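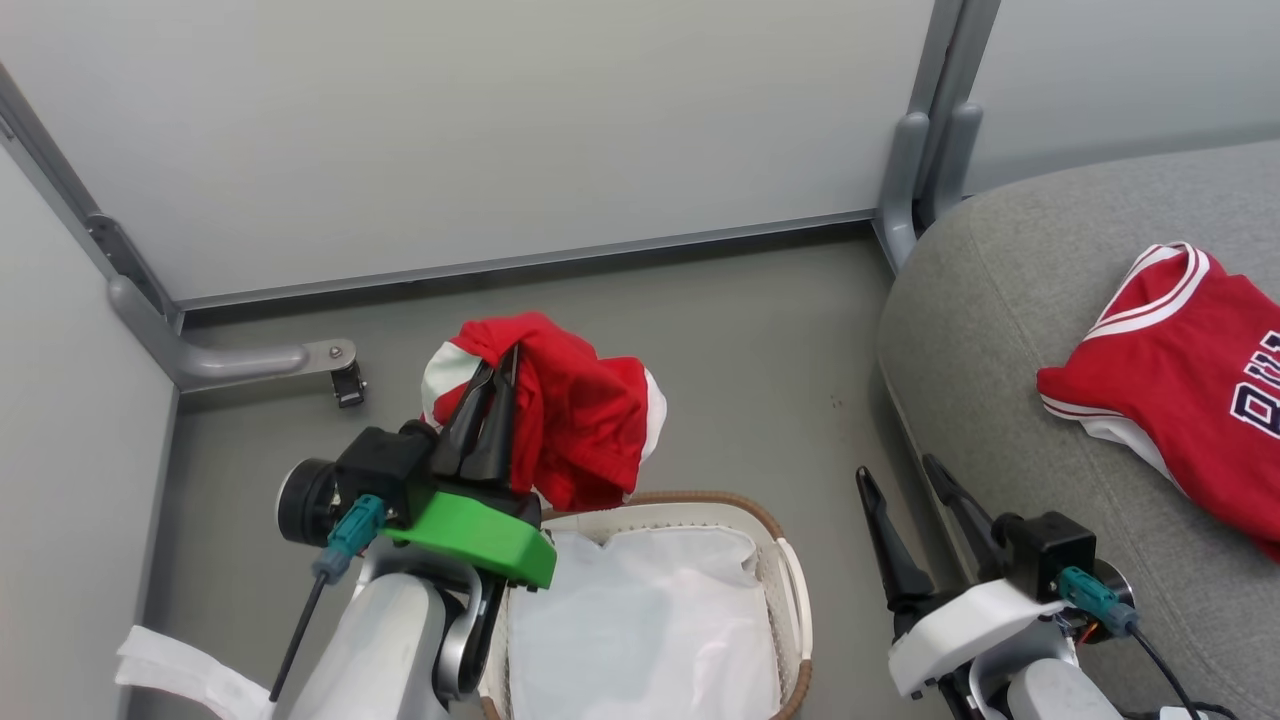
분류: 견학·참관 > 공개 시연 > 양팔 작업

6월 네르나흐(Nernach) 작업장 공개일에 다녀왔다. 플리루무스(Plirumus)가 양팔 로봇으로 옷가지를 다루는 작업을 보여 주는 자리였고, 오전 시연과 오후 시연 사이에 작업장을 둘러볼 수 있었다. 우리 쪽에서는 12명이 갔다. 대부분 세탁 설비나 병원 물류 쪽에서 일하는 사람들이고, 로봇을 직접 다뤄 본 사람은 많지 않다.

글은 당일 적어 둔 메모를 시간 순서대로 옮긴 것이다. 현장에서 들은 설명은 들은 대로 적었고, 확인하지 못한 부분은 확인하지 못했다고 적었다. 회사 측 발표 자료는 따로 올리지 않는다.

도착과 접수

접수는 건물 뒤쪽 출입구에서 했다. 정문으로 가면 사무동이 나오고, 거기서 작업장으로 바로 넘어가는 길은 없다. 우리도 처음에 정문으로 갔다가 돌아왔다. 다음에 가는 사람은 화물 진입로를 따라 들어가면 된다.

가방은 선반에 맡기고 휴대전화는 가지고 들어갔다. 촬영은 작업 구역에 한해 허용되었고, 조작용 컴퓨터 화면은 찍지 말아 달라는 요청이 있었다. 안내는 로나 몽크리프 씨가 맡았다. 작업장 운영 담당이며 질문은 중간에 해도 된다고 했다.

작업 구역

옷 작업은 밝은 색 칸막이로 둘러싼 구역에서 한다. 바닥은 회색이고, 바구니와 회색 천으로 된 좌석이 팔 가까이에 놓인다. 칸막이는 레일과 받침발이 달린 조립식이다. 배경을 단조롭게 하려고 두른 것이냐는 질문에 몽크리프 씨는 그런 이유도 있고, 옆 구역 사람이 지나다니는 것을 막으려는 이유도 있다고 답했다.

옷감이 바닥에 닿는 경우가 있어서 바닥은 시연 전에 닦는다. 칸막이 안쪽에는 작업 중에 들어갈 수 없다. 관람객은 칸막이 바깥의 노란 테이프 뒤에 섰다. 키가 작은 사람은 발판을 빌릴 수 있었는데 발판이 모자라 번갈아 썼다.

팔과 집게

왼팔과 오른팔은 집게 뒤쪽 브래킷 색이 다르다. 왼쪽이 초록, 오른쪽이 흰색이다. 토퀼 거스리 씨(기구 담당)에게 이유를 물으니 기록을 다시 볼 때 어느 쪽 팔인지 바로 알아보기 좋다고 했다. 처음부터 계획한 것은 아니고, 부품을 새로 뽑을 때 남은 재료가 초록색이었다고 한다.

손목마다 검은 카메라 모듈이 붙어 있고 청록색 커넥터로 케이블이 연결된다. 집게손가락은 검은색이고 끝으로 갈수록 가늘어진다. 끝이 굵으면 옷 주름 사이로 들어가지 못하고, 너무 가늘면 두꺼운 솔기를 잡을 때 휜다고 한다. 지금 모양으로 정하기까지 여러 번 바꿨다는데 이전 손가락은 보지 못했다.

케이블은 팔 바깥쪽으로 느슨하게 늘어뜨려 둔다. 우리 일행 한 명이 옷에 걸리지 않느냐고 물었다. 걸린 적이 있고, 당겨 묶었더니 이번에는 손목이 끝까지 돌지 않아 다시 풀었다는 답이었다. 케이블 길이는 지금도 조정 중이라고 했다.

오전 시연: 붉은 옷

오전에는 붉은색 옷을 다뤘다. 왼팔 집게가 구겨진 붉고 흰 옷을 바구니 위쪽에서 잡고 있을 때 오른팔 집게는 벌어진 채 비어 있었다. 좌석에는 소매 없는 붉은 유니폼이 한 벌 놓여 있었다. 목둘레에 흰 테와 가는 붉은 줄이 들어간 옷이고, 가슴에 흰 테두리를 두른 남색 글자가 있다.

바구니는 흰빛이 도는 몸통에 작은 구멍이 줄지어 있고 테두리가 갈색이다. 안에 흰 천 같은 것이 깔려 있다. 바구니를 바꾸면 다시 연습해야 하느냐는 질문이 나왔다. 욜란다 페닝턴 씨(학습 담당)는 높이가 비슷하면 대체로 넘어가고, 손잡이 위치가 달라지면 집게가 부딪히는 일이 늘어난다고 설명했다. 바구니를 몇 종류나 써 봤는지는 듣지 못했다.

속도는 사람보다 느리다. 세탁실에서 일하는 사람이라면 보는 동안 답답할 것이다. 중간에 팔이 멈춰 서 있는 시간이 있는데, 고장이 아니고 다음 동작을 정하는 시간이라고 했다. 오전에 정지 버튼을 누른 것은 한 번이다. 옷이 집게에 감겼고, 거스리 씨가 들어가 손으로 풀고 다시 시작했다. 다시 시작할 때는 팔을 처음 자세로 돌려놓은 다음 전원을 넣었다.

원격 조작 체험

점심 전에 희망자만 조작기를 잡아 보았다. 한 사람에 5분씩이다. 조작기는 사람이 손에 쥐고 움직이면 로봇 팔이 따라 움직이는 방식이고, 집게는 손가락으로 여닫는다. 체험은 칸막이 구역이 아니라 입구 쪽에 따로 둔 연습용 팔로 했다.

수건 모서리를 잡아 들어 올리는 과제였다. 모서리를 잡는 것보다 놓는 것이 어려웠다. 집게를 벌려도 천이 손가락 한쪽에 붙어 따라 올라온다. 담당자는 놓기 전에 손목을 조금 틀라고 했고, 그렇게 하니 떨어졌다. 티나 코코넨 씨가 우리 일행 가운데 유일하게 수건을 반으로 접었다. 재봉 일을 오래 한 사람이다.

잡았을 때의 힘이 손으로 전해지지 않는 점이 불편했다. 눈으로만 판단해야 하는데 집게가 천을 가리면 잡았는지 아닌지 알 수 없다. 손목 카메라 영상을 옆 모니터로 볼 수 있지만, 익숙하지 않은 사람은 모니터와 팔을 번갈아 보느라 더 느려진다. 나는 중간에 모니터 보기를 그만두었다.

기록하는 방법

오후 첫 순서는 작업 기록 설명이었다. 조작자가 옷 한 벌을 처리하는 동안의 영상과 팔의 움직임을 함께 저장한다. 한 과제에 200회를 기본으로 모으고, 결과를 본 다음 더 모을지 정한다. 실패한 것도 지우지 않고 표시를 달아 둔다.

페닝턴 씨 설명으로는 조작자가 바뀌면 동작 버릇도 바뀐다. 어떤 사람은 늘 목둘레부터 잡고 어떤 사람은 가장 가까운 주름을 잡는다. 섞여 있는 편이 나은지는 과제마다 달랐다고 한다. 옷을 놓는 위치는 조작자가 정하지 않고 다른 사람이 매번 바꿔 놓는다. 본인이 놓으면 자기가 잡기 쉬운 쪽으로 놓게 되기 때문이다.

기록지도 보았다. 종이 양식이고 옷 종류, 시작 상태, 중단 여부, 비고를 적는다. 비고란에는 "소매 뒤집힘", "솔기에 걸림" 같은 짧은 말이 많았다. 프로그램에 입력 칸이 있는데 왜 종이를 쓰느냐고 묻자, 조작자 손이 조작기에 있어서 옆 사람이 적는 것이 빠르다고 했다. 저녁에 옮겨 입력한다.

오후 시연: 섞인 옷

오후에는 수건과 면 셔츠를 섞어서 했다. 수건은 무난했다. 셔츠는 단추가 채워진 것과 풀린 것의 차이가 컸다. 풀린 셔츠는 앞판이 따로 놀아서 한쪽만 딸려 오고 나머지가 바구니 밖으로 흘렀다. 채워진 셔츠는 한 덩어리로 올라왔다.

얇은 합성섬유 옷은 시연하지 않았다. 요청이 있었지만 아직 보여 줄 수준이 아니라고 했다. 환자복을 다루는 쪽에서는 끈이 달린 옷을 궁금해했는데, 끈은 시험해 본 적이 없다는 답이었다. 시료를 보내면 받아 보겠다고 해서 서스트몬트(Sustmont) 쪽 담당자가 주소를 받아 갔다.

두 팔이 같은 옷을 동시에 잡는 동작은 짧게 보았다. 양쪽이 당기는 힘이 어긋나면 옷이 한쪽에서 빠진다. 빠진 다음에 다시 잡으러 가는 동작은 자연스러웠고, 관람객 반응도 이 부분이 제일 좋았다.

질의응답에서 나온 이야기

가격은 답하지 않았다. 판매 제품이 아니어서 가격표가 없다고 했다. 시범 도입을 원하면 작업 내용과 장소 사진을 먼저 보내 달라고 한다.

안전에 대한 질문이 가장 많았다. 팔이 움직일 때 사람이 구역 안에 들어가지 않는 것이 현재 원칙이고, 사람과 나란히 서서 일하는 방식은 검토하지 않는다. 정지 버튼은 2개이며 조작자 쪽과 관람객 쪽에 하나씩 있다. 관람객 쪽 버튼은 누구나 눌러도 된다고 시작 전에 안내했다.

맥케이(Mackay) 세탁공장에서 온 캐서린 다우 씨는 젖은 옷을 물었다. 세탁기에서 막 나온 옷은 무겁고 서로 엉킨다. 플리루무스는 마른 옷만 다룬다고 답했고, 다우 씨는 그러면 자기 공장에서는 건조 이후 공정에만 맞겠다고 했다. 건조 이후라도 정전기로 붙는 문제가 있다는 말이 덧붙었고, 이 부분은 페닝턴 씨가 받아 적었다.

집게손가락의 교체 주기를 묻는 사람도 있었다. 정해진 주기는 없고 끝이 닳으면 바꾼다. 거스리 씨가 닳은 것을 하나 꺼내 와서 돌려 보았다. 안쪽 면이 반들반들했다. 이 상태가 되면 얇은 천이 미끄러진다고 한다.

둘러본 소감

기대했던 것보다 준비에 손이 많이 간다. 옷을 놓고, 바구니 자리를 맞추고, 케이블을 정리하고, 기록지를 채우는 시간이 팔이 움직이는 시간 못지않았다. 도입을 생각하는 곳이라면 팔의 속도만 재지 말고 앞뒤 준비까지 넣어서 계산해야 한다.

우리 세탁실에 당장 들일 수 있는 것은 아니다. 다만 수건처럼 모양이 일정한 품목은 다시 볼 만하다. 일행 중에 의견이 갈린 부분은 분류 작업이었다. 색과 무늬가 다른 옷을 나눠 담는 일은 이날 과제에 없었는데, 그쪽이 먼저 쓸모 있을 것이라는 사람이 있었고 접기까지 되어야 의미가 있다는 사람도 있었다.

다음 견학 때 물어볼 것

끈 달린 옷 시료 결과. 이름표나 바코드가 붙은 옷에서 손목 카메라가 표를 읽을 수 있는지. 바구니 대신 바퀴 달린 카트를 쓸 때의 높이 제한. 작업장 조명이 어두워졌을 때의 차이. 마지막 것은 창가 구역에서 해가 들 때 잘 안 된다는 말을 지나가며 들어서 적어 둔다.

주차는 건물 뒤편을 쓰면 되고 자리는 넉넉하다. 식당은 없다. 점심은 각자 준비해야 하며 휴게실에서 먹을 수 있다. 작업장 안은 서늘한 편이라 겉옷이 있으면 좋다.

태그: 공개일, 네르나흐, 플리루무스, 양팔 로봇, 세탁물, 원격 조작

문의: 견학 게시판 쪽지 | 글과 사진의 무단 전재를 금합니다 | 맨 위로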